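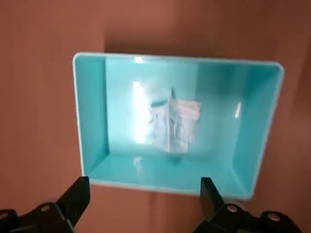
Figure 3. A turquoise bin with one clear bag in it, viewed from above.

4.2 What people do with the bags

I went into this part of the study thinking the bins would be the interesting bit. We had given 6 households in Drorau a set of shallow plastic bins each and asked them to sort their packaging however they liked, and I had a whole page of notes ready about color and labels. Then the bags took over! Clear bags were the item people argued about most in our kitchen talks. Some folks fold them flat, some knot them, and plenty just let go and walk off (I do this too, I have to admit). A crumpled bag like the one in Figure 3 takes up far more of a bin than its weight would suggest, and a household that weighs its packaging, as ours did every evening, ends up with a full bin and next to nothing on the scale.

Inmaculada Bermúdez, who coded the November diaries with me, started calling these "air entries," and the name stuck.

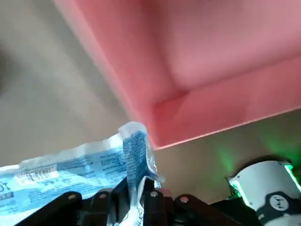
Printed wrappers gave us a different kind of trouble, and I want to spend a little time on them. In the Noonan coding scheme a wrapper goes under whatever its text says it held, which sounds easy until you try it with one that has been opened and squashed. Take the blue-and-white package by the pink container – the big dark letters at the side still give you a "TO," but the small print on the crumpled corner is hopeless. We ended up with three codes for wrappers: readable, partly readable and unreadable. I would put this one in the middle group, and Inmaculada agreed without much of a fight. The diaries themselves were less help than I had hoped, as most people wrote "wrapper" and left it at that.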